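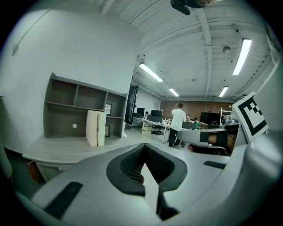 Siiri Kütt's reply to my last post was that open cubbies never get filled properly, they get filled first and sorted later, and that I should have bought doors. She has a point about doors. I still went with open compartments for the desk shelf at the Irkgate office, and the rest of this post is about how I am dividing it up.

The shelf is gray and stands on the desktop against the white wall. There are three compartments along the top row and larger openings below. One of the lower back panels has a small round hole in it, which I am treating as a cable pass-through whether or not it was meant as one. Everything else about the layout follows from that hole. Anything that charges goes in that compartment, and anything that does not charge goes somewhere else.

Depth is the first constraint. The usable depth I measured is 280 mm. A letter-size sheet is 279 mm on its long side, so paper trays fit on paper and fail in practice, given that a tray has walls. Turned sideways, the tray presents its long side to the front and eats the width of the opening. I tried this with a Flelik tray and returned it. Magazine files are a better match. They stand upright, their depth is well under the limit, and they can be pulled out with one hand while you are on the phone.

Flat things are the second problem. Panels, mailer boxes that have not been folded up, pieces of backing board: none of these stack well, because the one you want is at the bottom. Standing them on edge works if they are held at a steep angle. At a shallow angle the front one slides out at the foot and takes the others along. I currently have two cream ones upright side by side at the right side of the shelf, and they can stay there until I find a divider that fits. Engström sells a wire divider that clips to a shelf edge, but the clip wants a thinner board than this one. A strip of adhesive rubber along the bottom of the opening would do the same job for less money. I have ordered the strip.

Weight goes low. The shelf rests on the desk and is not fixed to the wall, and I would like to avoid drilling anywhere along that wall until I know where the conduit goes after it leaves the visible part. So binders and paper go in the bottom openings, and the top row gets light items only. A small white framed thing already sits in an upper cubby, and I have no plans to move it.

Current allocation, subject to change:

Top row, left: pens, tape, the label maker and spare label cartridges.
Top row, middle: sticky notes, index cards, envelopes.
Top row, right: left open for incoming mail.
Lower left: chargers and cables, routed out through the back.
Lower, remaining openings: magazine files, binders, flat stock on edge.

The cables need a word. A power strip inside a compartment is a bad idea in my view. It collects dust and you cannot see the switch. I am putting the strip under the desk and bringing up 2 cables only, each with a Velcro tie at the back panel so that it does not drop behind the desk when unplugged. If you need more than that, use a charger with several outputs and keep it outside the shelf. The plug end has to go through the hole, so check the size of the connector before you buy a long cable with a molded block on it. I have made that mistake before, at home.

Labels: I set up the naming scheme in Plandance, which is overkill for a desk shelf, but the rest of the office inventory is in there and I did not want a second system. The labels go on the lower lip of each opening, 4 mm up from the edge. Labels on the upper lip are hard to read from a chair.

On doors, Siiri may yet turn out to be correct. I will check the incoming mail cubby at the end of May and see what is in it. If it has become storage, I will price a set of inserts with fronts, assuming anyone makes them for this width. So far I have found drawers that are too shallow and one that was the right size but came only in orange.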